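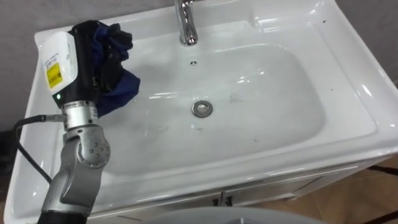
4. Routine cleaning of the basin

This section covers the Kettani vanity-top basin, the drain stopper and the base of the faucet. The cabinet is in Section 5. Earlier editions told you to buy the Usik three-bottle care set. We have dropped that. Dish soap does the same work on glazed ceramic, and we have yet to see a reason to pay for the other two bottles.

You will need:
Two soft cloths, one for washing and one for drying
Dish soap, a few drops
An old toothbrush
A measuring jug

4.1 Before you start

1. Take everything off the rim. Soap dishes leave rings, and wiping neatly between them is a waste of effort.
2. Lift out hair and loose bits by hand. Put them in the trash and keep them out of the drain.
3. Run a little water to settle any grit. Grit under a cloth does the scratching that usually gets blamed on the cleaner.

Caution: No scouring powder, no steel wool. Sanding pads are sold as "ceramic safe" at 1,000, 2,000 and 3,000 grit. We don't believe the label at any of those numbers, and the glaze warranty does not cover their use.

4.2 Washing the bowl

4. Put two drops of soap on a damp cloth. More soap means more rinsing and nothing else.
5. Begin high, under the faucet, and go over the back wall and the overflow hole. Keep the cloth bunched so there is some thickness under your fingers.
6. Work down the sides toward the drain.
7. Use the toothbrush around the metal ring at the stopper. A cloth slides straight over the line of dirt that collects there.
8. Rinse with 600 ml of clean water from the jug, poured slowly along the back wall. 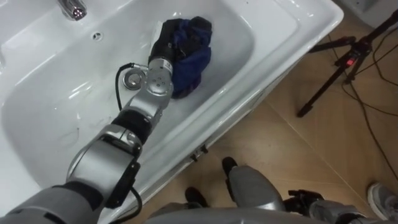
Fig. 4-2. Dark blue cloth in the upper part of the bowl.

Note: Any soft, colorfast cloth will do. Dark ones hide how dirty they are, so rinse them on schedule and don't trust the look of them. The pricey microfiber sold through Adport dealers is fine. So is a cut-up T-shirt.

4.3 Residue around the drain

Dark specks and whitish trails on the floor of the bowl are two separate jobs, whatever the all-in-one sprays claim. Pick up the specks first with a damp cloth, lifting and folding it to a clean side each time. Then wash the pale marks with soap. If you do both at once you spread the dark stuff into a thin gray film and end up washing the bowl twice.

A pale mark that stays put after washing may be mineral scale. Lay a cloth dampened with white vinegar on it for ten minutes, keep it clear of the chrome, and rinse well. Vinegar is often recommended for everything in a bathroom. We recommend it for scale.

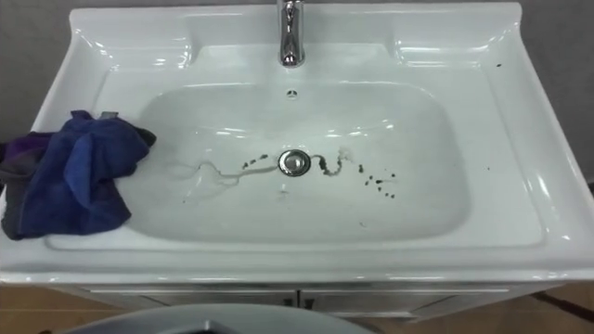

Stolport, February 12, 2022

Change to step 9. Wael Slaoui asked us to add a "protective polish" after drying. Ailsa Cairns polished one half of a basin and left the other half alone for two weeks of ordinary use. She could not tell the halves apart, so the polish stays out. Step 9 now reads as follows.

9. Dry the bowl, then the rim, then the faucet, using the second cloth. Go around the faucet base twice.

4.4 Stopper and chain

Some basins in this range have a ball chain on the stopper. The chain holds soap between its links, and a quick wipe misses most of it.

10. Lay the chain loosely across the bowl.

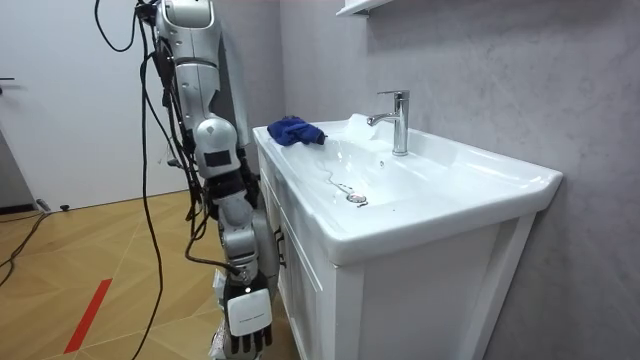
11. Pinch it in a soapy cloth at the drain end and draw the cloth along to the other end. Don't tug; the end fitting is the weak point.
12. Rinse the chain, then dry it the same way.
13. Check the ceramic where the chain was lying. Gray lines there are usually metal marks and will come off with a paste of baking soda and water, rubbed lightly. Online forums call them cracks. Run a fingernail across before you believe it — a crack catches the nail.

Caution: If the nail does catch, stop using the basin and go to Section 7. Do not fill the line with glue or nail polish, however many videos suggest it.

How often: wash when the bowl looks dirty, and dry the faucet base whenever you happen to have a cloth in your hand. The weekly chart in the old edition was a guess and has been removed.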